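Umetent Publishes Simulation Results for Robot Hand Grasping, and Advises Caution in Reading Them

ORNECK, Aug 13, 2018 — Umetent, a robotics research firm, today released the results of a study on whether a robot hand trained only in simulation can learn to take hold of thin-rod objects such as wire racks, desk trays and dish drainers. The method, called Saber, succeeded in 1,617 of 2,970 scored trials. The firm does not consider that a solved problem and asks that it not be reported as one.

Wire goods are a known sore spot for grasping research. A box offers flat sides to press against. A mesh tray gives a hand a narrow rim and a lot of open space, and small errors in finger placement tend to end in a miss or a shove. Many published methods leave such objects out of their test sets, which makes the success rates look better than they may deserve.

Saber plans the reach backward from the rim. It picks a stretch of rod, sets the fingers straight and close together beside it, and delays closing the hand until the simulated contact forces settle. All training and all scoring took place in Lokonden, the firm's own physics simulator.
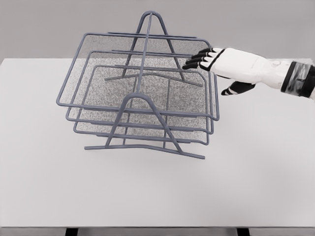
"A simulated rod is a very polite rod," said Miłosz Wysocka, who led the study. "It doesn't flex unless we tell it to, and it has no burrs or bad welds. We got a bit more than half of our grasps under those conditions. I would be surprised if we kept all of that on a real bench, and I'd want to see the data from anybody who says they would."

The team ran 3,000 trials on 11 wire objects in June. Thirty were thrown out before scoring after the simulator let fingers pass through the rods. Wysocka said the discarded runs are included in the release so that others can check whether the cut was fair. A trial counted as a success if the hand closed on the rod and held the object clear of the table for three seconds.

The study also compared Saber with a plain baseline that closes the hand on first contact. Saber did better on objects with long, open rims. On tightly spaced racks the difference was too small to support any claim, and on two of the objects the baseline came out ahead. The authors offer a guess as to why — the wait before closing may give the object time to slide — but they did not test it.

No trials on physical hardware have been completed. Umetent plans a bench test at its Orneck lab using store-bought wire goods, with the scoring rule fixed in advance. The firm has set no date for a product based on Saber and is not taking orders for one.

The report, trial logs and object models are available on request from the Umetent press office in Orneck.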